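Sunday, pm – hand-held demos, cylinders set

Target 40 demos per object, Lamisi on the gripper, me logging. Start poses random, rod angle changed every run. Question is still whether the Ankrah policy picks up yaw from wrist view alone.

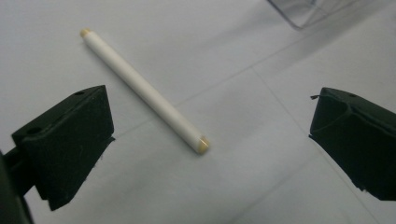 White rod w/ tan end caps, diagonal start, fingers open.

Trained on rod only first – 9 of 10 grasps good on the rod. The miss closed on the end cap and slid off. Abena thinks we're short on steep angles, probaly right. Re-weight before next run.

Then the glue stick, no retraining:

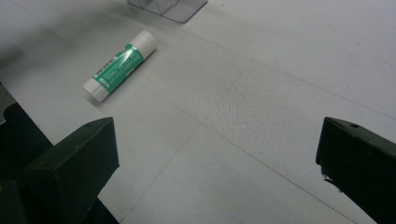 Glue stick on its side, green label, before approach.

Much worse. Yaw fine but it stops short evry time. Colour? Try greyscale augmentation tonight, ask Valentina re the depth offset. 2,157 frames logged so far, backed up to Rodent.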